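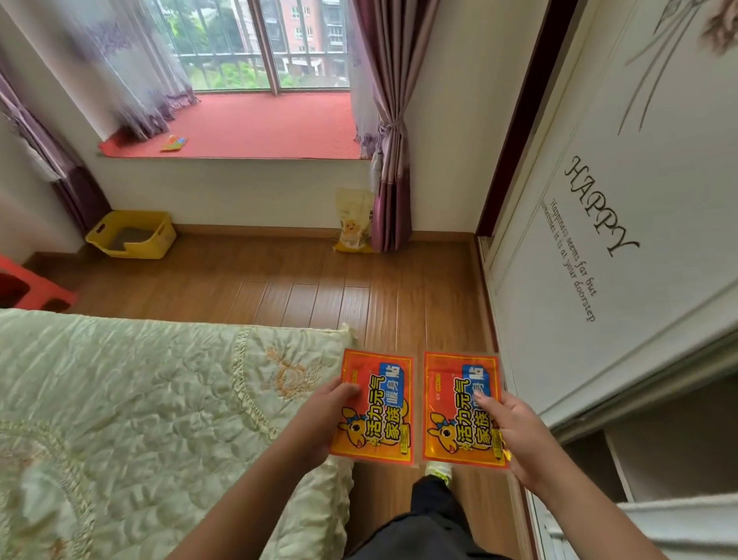 Warm Patches, Purple Curtains and a Wardrobe Full of Sweaters

Home › Gallery › Getting the bedroom ready for winter

Every year I tell myself I'll get the bedroom sorted before the cold shows up, and every year I'm digging for thick socks at six in the morning with my teeth chattering. So this time I started on a Saturday with a big mug of tea and no plans, and I went through the whole room! Bed, window seat, wardrobe, the lot. It took me well into the evening (I stopped for noodles and then for a nap, so don't be too impressed).

The stars of the day were the heat patches. If you've never used them, they're the stick-on kind that go on the outside of your undershirt and warm up after you open the packet. The ones I like say 暖身贴 on the blue label, which is just "body-warming patch," and the big black characters are 活力元气家族, something like "the lively energy family." I love that. There's a cartoon animal in the corner with a little blue bow and I have gone back and forth on whether it's a giraffe or a deer. My vote this week is giraffe. Ask me again in February.

I buy them in a big box from Trustov, the discount place out past the bus station, and I split the box with my sister because she feels the cold even more than I do. They stick well to cotton. They don't stick so well to the fleecy stuff, and I've had one slide down the inside of my coat in the middle of the Irnudville market, which was a strange feeling to have while picking out onions.

A few things I've learned after several winters with them, for anybody new:

Never straight on the skin. The packet says so and the packet is right. Always over a layer of clothing.

Don't wear one to bed, and don't put one under a blanket or near a hot water bottle. Mine all come off before I lie down.

Lower back is my favorite spot. Second favorite is between the shoulders, but you need somebody to help you, or very bendy arms.

Keep the outer packet shut until you want it. They start working on contact with air, so a torn packet is a wasted patch. I went over all the edges before I put any away.

Now, the window. I have a bay window with a deep ledge, and the coral-red cushion pad on it is the best thing in the whole room, I don't care what anybody says. I got the foam cut at Hopkin (18 for the foam, 14 for the fabric, and a whole afternoon of me swearing at a zipper). In summer I sit there half the day. In winter you need a blanket and a bit of courage, but you still get the trees and the brick building opposite, and I like seeing the lights come on across the way when it gets dark early.

The curtains are two layers, a sheer one with white and lavender and then the heavier purple drape. I had been thinking about changing them for something plainer, and then I priced it up at Curthorpe and it came to 400 for the lot, made to measure. So the purple stays! I've decided it's cozy. I pull the drapes before sunset now and I do think the room holds its warmth better, although I haven't done anything scientific about it.

The yellow basket by the wall is where things go when I haven't made up my mind about them. I've had it for ages and it's been a toy basket, a laundry basket and, for one terrible week, a potato basket. The plastic stool gets moved all over the place as well. It lives by the bed most of the time and I stand on it to unhook the curtains when they need a wash, one hand on the wall the whole time, because I'm not as brave as I used to be.

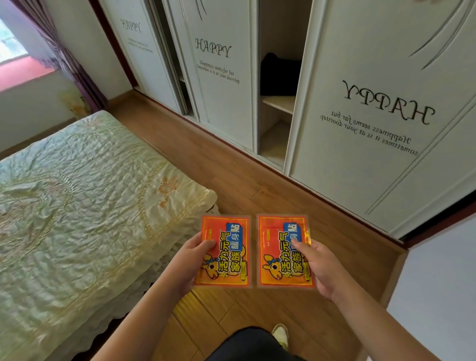 I settled on keeping the patches in the wardrobe, on the shelf with the dark things, so I see them when I'm getting dressed. Last year they were in the kitchen and I'd remember them when I was already downstairs with my coat zipped up. I did try a drawer for a while too but everything in that drawer turned into soup, chargers on top of gloves on top of receipts.

The wardrobe doors came with the apartment. They're white and they slide, and they say HAPPY on them, quite a few times. There's a line under it too: "Happiness seems far but sometimes it is at your doorstep." I rolled my eyes at it when I moved in and now I'm fond of it. My niece learned to spell "happy" off those doors, so they've earned their keep. The tracks do get gritty, and I ran the vacuum nozzle along them and then a damp cloth wrapped around a butter knife, and they glide so much better!

Then the bedspread, the pale green quilted one with the embroidery. It wrinkles if you so much as look at it. I bought it at the end-of-season sale for 50 and I've washed it more times than I can say, always cold, always inside out, and hung over two lines so the weight of it doesn't pull the edging out of shape. The edging is my favorite bit and also the bit that catches on everything. If you have one like it, take your rings off before you make the bed. I put a wool blanket underneath when it gets properly cold, and the green one goes back on top so it still looks nice from the door.

What's still on my list for the bedroom:

The draft under the window. I have a roll of foam strip and I keep walking past it.

Sorting the sweaters into ones I wear and ones I feel guilty about.

A hook on the back of the door for my robe, which currently lives on the floor.

Finding the other gray glove.

I'll put up more when I get to the hallway closet, which is a much bigger job, and I've been told there's a heater in the back of it that still works. If you have a good way of storing blankets without them smelling like cupboard by spring, please leave it in the comments, I've tried lavender bags and they only made me sneeze.

Posted in: Home, Winter, Bedroom
Previous gallery: Balcony pots, before and after
Next gallery: The hallway closet (coming soon)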